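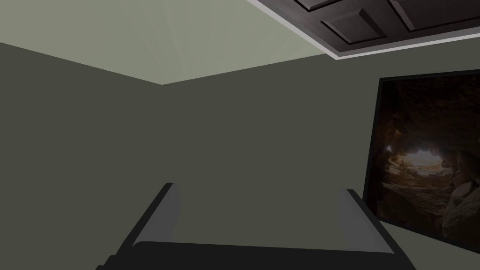 Gripper's-eye view from a simulated room in Triver, jaws open. The cave picture hangs at right.

The first thing I did with Triver was drive a robot into a wall. The second thing I did was drive it into the same wall, faster, to see if the software minded. It didn't. I hit reset, the arm went back to its starting pose, and I had lost nothing but a little dignity.

If you've ever stood next to a real arm with your thumb over the stop button, you'll know why that made me grin. I have a small desktop arm at home and I love it, but I baby it. Every new script gets run at a crawl the first time, and a bad line of code can mean an evening with a screwdriver. Triver, the home robot simulator from Skakberg, puts a whole arm and a set of furnished and unfurnished rooms on your computer, and lets you be as careless as you like.

The Starter edition costs $189, paid once, and that's the version I've been using since January. You get the simulator itself, the arm with its two-fingered gripper, and a library of 100 rooms. There's a pricier Studio edition for people who want to run many copies at once, but I never felt short of anything.

Setup took me most of an evening, and that's my main gripe. The installer wants a recent graphics driver and doesn't tell you so until it has already unpacked everything. My older laptop ran it, though the fan had plenty to say. On a decent desktop machine it was smooth from the start.

Once you're in, you pick a room and a camera. I spent nearly all my time with the wrist camera, which looks out past the gripper's own fingers. It takes some getting used to! The fingers are huge in the view, and when the wrist tips back you find yourself staring up at the ceiling and trying to work out which way the table was. I got lost constantly on the first night. By the end of the week I was reading the corners of the rooms the way you read street signs, and I'd started to pick favorites.

The one with the cave picture is still my favorite. It's a dim, olive-gray place, and the art on the wall looks out from inside a rocky cave toward a bright opening. I don't know who at Skakberg picks the art, but I'd like more of it. A glowing patch like that in a dull room is also a handy test if you're writing vision code. My first attempt at a "find the brightest thing" routine locked onto the picture and tried to reach for it, again and again, with great confidence. I fixed it after two nights and learned more from that than from the whole tutorial.

About that tutorial: it's good for the first 3 lessons and thin after that. You learn to move the arm, open and close the fingers, and pick up a block. Then it hands you a reference manual and wishes you luck. The manual is clear enough, but beginners will want some hand-holding between "here is a block" and "here is every command we have." The user forum filled in most of the gaps for me.

How does it feel next to the real thing? Very close when the arm is moving through open air. Less so when it touches something. Hard objects behave nicely, and I could stack blocks in Triver and then stack them on my desk with the same script and only small changes. Soft things are another story. A dish towel in the simulator moves like a sheet of rubber, and my towel-folding script was useless on my actual towels.

The lighting is on the plain side too. Rooms tend to be evenly lit, and you can make them brighter or darker with a slider, but I couldn't get a low sun coming through a window the way it does in my kitchen. Rellitz, the closest rival I've tried, does prettier light. It also crashed on me a lot, and its rooms started to feel like the same room with different chairs.

What I love most is how quickly you can try a dumb idea. Jelínek, the free add-on that lets you script the arm in short, plain commands, loads right inside the program, and I'd often think of something over breakfast and have it running before my coffee was gone. Wave at the ceiling. Trace the edge of a picture frame. Open the jaws a bit wider on each pass and see where they start bumping into things. None of it is useful, and I had a great time.

Triver Starter, $189, from Skakberg. Reviewed on version 2, the current release as of March 14, 2025. A trial with one room is free to download, and saved scripts carry over if you buy.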